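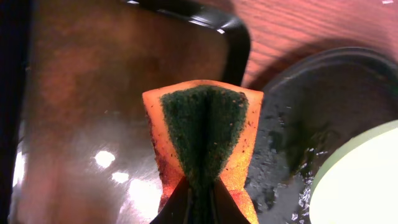 A kitchen sponge, orange foam on one side and green scourer on the other, with a black-rimmed tray behind it.

The woman who runs the kitchen at the Brokley community hall has strong views on sponges, and I went along with strong doubts about whether anyone should. She has looked after the washing-up there for 17 years. Her present quarrel is with the hall's rule, brought in this February, that every sponge goes in the bin after three days.

"It's too soon for some and too late for others," she says. "If it's been in raw chicken juice it goes out that minute. If it's wiped two mugs, why am I throwing it away?"

I put it to her that this is what people say who don't like buying sponges. She gives me a look. The hall got through 167 of them last year, she tells me, and she has the receipts in a Drondik biscuit tin if I want to see them. I do want to see them. They are there, held with a bulldog clip, though several have faded so badly that I have to take her word for the totals.

Her method is simple enough. The green side is for trays and roasting tins, the foam for everything else, and you fold the sponge down its length to get into a corner. "People scrub flat and then say the corners won't come clean," she says. "Pinch it. Make an edge." I ask whether a brush wouldn't do the job better. "A brush flicks it up your sleeve."

She is less convincing on the subject of hygiene. She rinses each sponge under the hot tap, squeezes it out and stands it on end by the window, and believes this keeps it fresh for a week. I say that a sponge can look perfectly decent and still be full of things you wouldn't want on a plate. She agrees, more or less, and then says she goes by the smell. I wouldn't.

What about the expensive ones? A salesman from Fogh left her a box to try, with a leaflet promising that they would last "up to" some heroic length of time. She used one on the lasagne tins after a christening and the green layer came away from the foam. "Up to," she says. "I could run up to a marathon."

On dark trays she is careful, or says she is. Too much scouring leaves marks that never come out, and she would sooner leave a tin to soak overnight. I mention that most of the tins on her shelf are scratched. "That's other people," she says – which may be true, as the hall is hired out most evenings, but it is also what everyone says about a shared kitchen.

The rule comes up for review on 2nd April. She wants it changed to "when it needs it", and I ask who would decide that.

"I would," she says, and goes back to the sink.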